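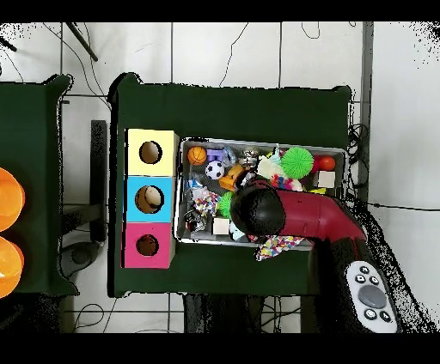 Ticket 858: order emails going out twice (sometimes three times!)
Status: Solved, I think. Leaving it open until the February sale is over.
Opened: December 3, 2024

Hi all, me again. I run a little online toy shop on Grorkadero (the self-hosted version, not the one they host for you) and I've got a problem that is slowly driving me up the wall. Customers are getting their order confirmation twice. One lady got it three times and wrote back asking if she'd bought three of the same puzzle. She hadn't, thank goodness, and her card was only charged once. I checked that before I did anything else.

What I've got: Grorkadero with the Horkby mail add-on, sending through Abreu, which is my email provider. Hosting is at Ellier, on their small plan. Nothing was changed by me in the week before this started. I know everybody says that, but I was home with a cold and barely touched the computer.

What I tried before posting:

Cleared the shop cache. No change.

Turned Horkby off and on again. It stopped sending anything at all for a while, then sent a whole bunch in one go, doubles included. Don't do this on a busy afternoon like I did.

Placed a test order to my own address. One email. Placed another one. Two emails. So it's not every order, and that's the part that makes me want to scream.

Looked in the Abreu dashboard, and both copies show up there as separate messages with separate IDs. So Abreu is doing what it's told, and the shop really is handing over the same email twice.

Reply from Bahman Safavi (Horkby support)

Thanks for checking the message IDs, that saves us a step. Please send the mail queue log for the past day, and tell us how many scheduled tasks you have in the Ellier control panel. Also, does it happen more with big orders or small ones?

My reply

Log attached! It's 229 lines, sorry, I didn't know how to trim it. As for big or small, I had to go back through and look, and yes, it's the bigger orders. If somebody buys a single card game they get one email. If somebody fills the cart with all kinds of little things, they get two. I never would have thought to compare those.

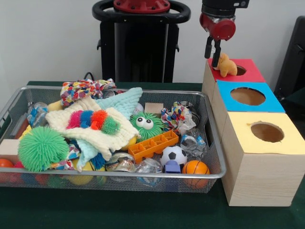
On the scheduled tasks, I found one called "mail queue" and it runs every minute. There's another one with a long name I don't recognize, and that one runs every minute too. I haven't deleted it because I'm a chicken and I don't know what it does. It has the word "worker" in it. Should I be scared of it?

I also noticed the confirmation emails for those bigger orders are slow. My own test with lots of items took 90 seconds to show up, and the second copy came in right on its heels. The single-item one was there before I'd switched tabs.

Reply from Bahman Safavi

That is very useful. The one with "worker" in the name is left over from the older version of Horkby. The update should have removed it and on some hosts it doesn't. Both tasks are reading the same queue. With a short email, the first task is finished and has marked it as sent before the other one looks. With a long email, the first is still building it and the second picks it up as well. Please pause the worker task (don't delete it yet) and run your test again. What makes the email slow to build, do you know? A list of items shouldn't take that long.

My reply

Okay, paused it, and ran nine test orders with the biggest cart I could put together. Nine emails! One each! I may have done a little dance in the kitchen.

Then I went digging into the slow part, and I think I've got it.
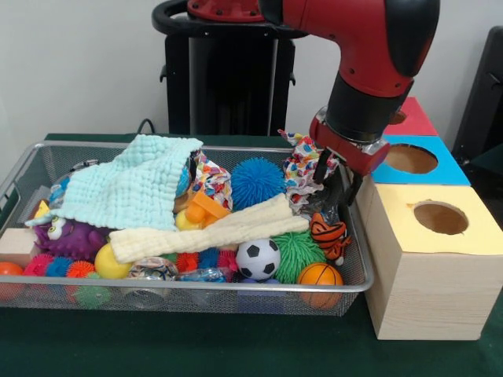 The email template pulls in a thumbnail for every item in the order, and my thumbnails weren't thumbnails. I'd uploaded the pictures straight off my camera and the template was shrinking each one again, every single time. For a plain wooden block that's not too terrible, but anything fuzzy or busy makes a huge file. Think of a whole basket of soft toys and balls with a little orange tiger with black stripes squeezed in next to a patterned cloth, and then think of the server chewing through that for one tiny square in an email. Some of mine were enormous. So I turned on "save small copies" under Media (it was off, and I'm guessing that's the default) and let it grind away over lunch.

Same test cart after that, and the email landed in my inbox almost as soon as I clicked. I haven't turned the worker task back on, and I don't plan to.

Reply from Bahman Safavi

Glad to hear it. You can now delete the worker task. If you want to be careful, write down the command line from it first. I've passed the leftover task on to the people who look after the updater. One more thing to check: under Horkby, Settings, Queue, turn on "lock message while sending". It's off for shops that came from the older version, and it would have prevented the doubles even with two tasks running.

My reply

Found it, it was off, now it's on. Copied the command into a text file and deleted the worker. Test order came through fine, one email, pictures and all.

For anyone who lands here from a search, check your scheduled tasks first, then the lock setting, then the small copies. The retry count had nothing to do with it, even though I spent a whole evening fiddling with it before I posted.

Oh, and Bahman, one tiny question while I've got you. The small copies came out a bit soft around the edges in the shop's own listing pages. Is there a separate quality setting for those, or should I open a new ticket?

Reply from Bahman Safavi

There is, under Media, Advanced. But please open a new ticket if it doesn't help, as that part belongs to the Grorkadero team and they won't see it in here.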